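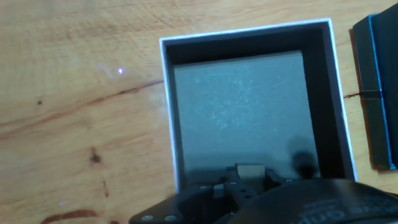 Wrist view with the gripper reaching into an open box. Lid off to the right.

Prusonow: grasp planning and box perception for wrist cameras

I'm Jaqueline Ventura, and I look after the perception side of Prusonow at Stutano. I wrote this page myself, so it's going to sound like me — sorry to our marketing people!

Prusonow is the piece of software that sits between your cameras and your arm. It takes a view from the wrist and a view from a fixed camera, finds the open containers, works out where the rims and the floor are, and hands your controller a path that gets the fingers in and out without scraping a wall. You keep your own arm, your own gripper and your own pendant.

Dark boxes are what I'm proudest of. A dark wall next to a dark floor gives most edge finders fits, and shadows in the corners make it worse. We fit the whole rim as one shape (even when part of it is hidden behind the gripper) and then look for the floor inside it. You can nudge the rim by hand in the viewer if you don't like where it landed, and the planner picks up the change right away. 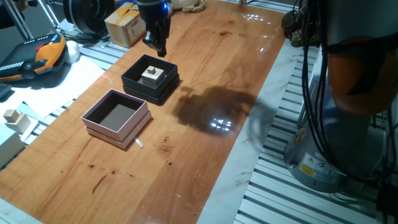

The fixed camera gets used for the bigger picture: which box is which, what's already sitting in one, and where the arm can swing. Shiny tabletops are a pain here, I won't pretend otherwise. There's a glare mask you paint once for each camera position, and it takes a few minutes. Nicanor Ochoa wrote that tool after a long August on a varnished table, and he's still adding to it, so send him your ugly glare pictures.

What you get in the package

Planner and rim finder, with a Python interface
Viewer with live overlays from both cameras
Glare mask tool
Replay, for stepping through a saved run and trying new settings on it
Sample project with 3 box layouts and 500 saved approaches

What you'll need

A wrist camera and one fixed camera, both calibrated to the arm
A Linux computer with a decent graphics card
A controller that accepts streamed joint positions at 10 Hz or better

Things it doesn't do yet: clear boxes, soft bags, and lids. It will see a lid and steer around it, but it won't put one on for you. Guadalupe Zamudio is working on lids with the folks at Corkidberg, and I'll post here when there's something to try.

The current build is 411, out 24/11/2024. It fixes the replay slider jumping back to the start — thank you to everybody who reported that one, over and over! If you're on an older build, export your masks before updating and load them back in afterward.

Licenses are per arm, and trial copies come through Ayala, our reseller. Ask for Evaristo Bautista and tell him which arm and gripper you're running.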